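Brustcombe Library Moves Household Lending Collection to Lidded Boxes

Share 17 | Comments 4
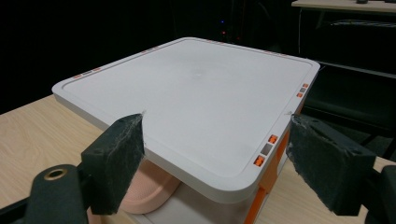 New Storage for a Growing Collection

The Brustcombe Library District has begun moving its household lending collection into square, lidded storage boxes, replacing the fabric bags and open crates in which most items have been kept since the collection opened. The change applies to both of the district's branches, Brustcombe and Eynon, and will be completed in January.

The household lending collection allows cardholders to borrow items that many people need only a few times a year. It includes sewing supplies, baking pans, picnic sets, small hand tools, board games and party serveware. Items are grouped into kits, each with its own catalog entry and contents card. There are 59 kits in circulation at present.

Under the new arrangement, each kit that fits will be stored, checked out and returned in a single box. The boxes come from the Brollik storage line and were selected after a trial at the Eynon branch. They are white, with a flat light gray lid and orange details at the side and along the rim. The lids have a thin raised border around the edge, and the district found during the trial that stacked boxes stayed in place when a shelving cart was moved between rooms.

The district noted that the small orange and gray squares on the boxes are part of the design and do not indicate a branch, a loan period or a type of kit. Borrowers should continue to rely on the printed label.

Why the Bags Are Being Retired

The fabric bags were chosen when the collection was small and was kept on hooks behind the Brustcombe circulation desk. As more kits were added, the hooks were replaced by shelving, on which the bags slumped and were difficult to tell apart. Kits with rigid contents, such as the muffin and loaf pans, wore through the seams at the corners. Repairs were made in house until last spring, when the district stopped mending the bags and started looking for a container that could be wiped down between loans.

Open crates solved part of the problem but created another. Small pieces were lost in transit between the branches, most often buttons, game tokens and cookie cutters. The district's annual collection review listed 17 kits as incomplete, and most of those had been stored in crates. Replacement parts have now been found for all but 2 of them. The remaining kits, a travel chess set and a cake decorating set, have been withdrawn from the catalog until the missing pieces can be matched.

A closed lid was therefore the first requirement in the search. The second was a square footprint, which makes better use of the existing shelves in the Eynon workroom. Round tubs and deep rectangular totes were also considered. The totes held more, but were judged too heavy for many borrowers to lift once packed.

Packing and Labeling

Each box will carry one label on the front with the kit name, the catalog number and the branch to which it belongs. No labels will be placed on the lids, which may be exchanged between boxes of the same size. A contents card in a clear sleeve will be kept inside, on top of the items, so that it is the first thing a borrower sees on opening the box.

Kits are being repacked with heavier items at the bottom and loose pieces in zippered pouches. Some boxes will be fitted with inserts to keep contents from shifting. The choice of insert is left to branch staff, who may change it as a kit is used. Borrowers are asked to return any insert along with the rest of the kit, even if it was not needed during the loan.

Catalog records are being updated in Toltico, the system used by the district for all physical materials. Existing holds will be carried over to the new records and will keep their place in line. Renewal rules have not changed. A kit may be renewed once, provided that no other cardholder has requested it.

Borrowers who now have a kit in a fabric bag should return it in the bag as usual. The bag will be retired at the desk and the contents moved to a box before the next loan. There is no need to bring kits back early.

Care of the Boxes

Boxes may be wiped with a damp cloth and should be dry inside before items are put back. The district asks that they not be placed in a dishwasher or left in a parked car during hot weather. Adhesive tape should not be used to hold the lid closed, as the residue collects dust and must be removed by hand.

Minor scuffs and scratches on a lid are considered normal wear and will not result in a charge. A cracked lid or a broken corner should be reported at the desk on return. Spare lids are kept at Brustcombe and can be sent to Eynon with the regular materials delivery. Charges for missing contents remain as published in the borrowing policy and are based on the cost of the individual piece, not the full kit.

Items That Will Not Be Boxed

A few items are too long or too bulky for the new boxes. These include the folding drying rack, the carpet sweeper, the large stockpot and the croquet set. They will stay on open shelving at the Brustcombe branch with a tag attached to the handle or carrying strap. The sewing machine will continue to be lent in its own hard case, with thread and bobbins kept in a small pouch fastened to the outside.

Puzzles will also remain in their original cartons. The district reviewed the possibility of boxing them but concluded that borrowers choose puzzles by the picture on the carton and would be poorly served by a plain container. A stronger elastic band will be added to each one instead.

Pickup and Returns

The boxes are larger than most library materials and do not fit through the book drop at either branch. They must be returned inside, at the circulation desk, during open hours. A low table has been set beside the desk at Brustcombe for this purpose, and borrowers may open the box there and check the contents against the card before handing it in. At Eynon, returns will be accepted at the side counter next to the children's area.

Kits requested for pickup will be held for the same period as books. Borrowers arriving on foot or by bus may ask for a carrying strap at the desk. Straps are lent with the kit and should come back with it.

Shelving in the Brustcombe household section will be rearranged while the work is under way, and parts of the section may be closed in the mornings until noon. Kits can still be requested through the catalog during that time and will be brought to the desk by staff. The Eynon section will remain open throughout.

The retired fabric bags that are still in good condition will be set out near the entrance of each branch and may be taken free of charge. The crates will be kept by the district for use at the annual book sale.

Suggestions for new kits may be submitted on the paper form at either desk. The district is particularly interested in proposals for kitchen and mending supplies, which have had the longest hold lists this year. Requests for power tools cannot be considered under the present borrowing policy.

Get library district news in your inbox. Enter your email address to subscribe to the monthly newsletter. You can unsubscribe at any time.

Comments (4)

eynon_reader
Glad to see this. The fondue set came home with us in a bag last winter and one of the forks had poked right through the side. Will the picnic set be in one box or split up?

Brustcombe Library District
Thank you for your question. The picnic set will be lent in one box. The blanket is now cataloged separately and may be borrowed with or without the set.

quiltsandpie
Please keep the contents card with the little drawings for the sewing kit! My granddaughter uses it to put everything back — she is very strict about it and checks my work.

hillside_mom
I would have liked a box I could put in the book drop, since I usually return things after work. Is there any chance of a later evening at Eynon? Otherwise these look much easier to stack in the back seat.

This site uses cookies to remember your preferences. Accept | Manage settings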